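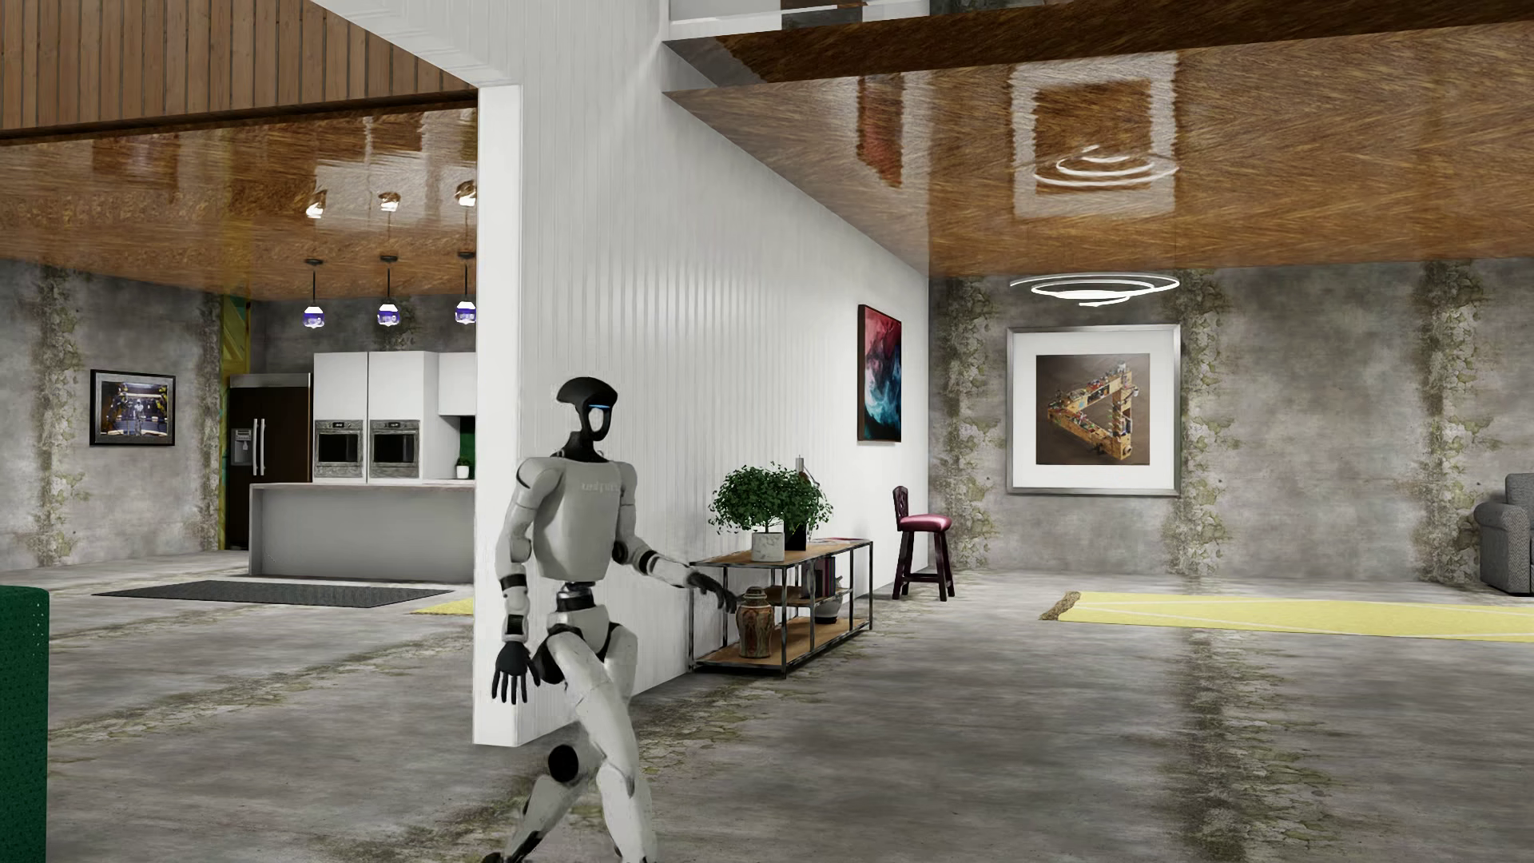

How long does it take to get used to an open-plan house? For me it took most of a year, and the noise was the last thing I stopped minding.

We moved to Jernell in March, out of a narrow old place where every room had a door and most of the doors stuck. The new one is a single big downstairs with the kitchen at one end and the sofa at the other. I liked it when we looked around. Then we ran the dishwasher during a movie and had to turn on the subtitles.

Smells were the next problem. Fry onions at 6 and the couch cushions know about it at bedtime. I bought a better range hood, a Curby, for $275, and it helps if I remember to switch it on before the pan gets hot. I usually don't.

Heating was easier than I expected. We keep the thermostat a couple of degrees lower than in the old house and wear sweaters. The upstairs gets all the warm air anyway, so we sleep with the window cracked.

What made the most difference was rugs. The first one came from Flokov and was too small, so it went in the hall. The second is 7 feet by 10 and sits under the sofa with its front edge well past the coffee table. Voices stopped bouncing so much the same evening. Curtains did a little more. I also tried two felt panels behind the TV and couldn't hear any change, so I took them down and patched the holes.

I still miss having a room to shut myself in for phone calls. At the moment I take them in the laundry room, sitting on the step stool. There is talk of a sliding door for the corner by the stairs. I have one quote and am waiting on another.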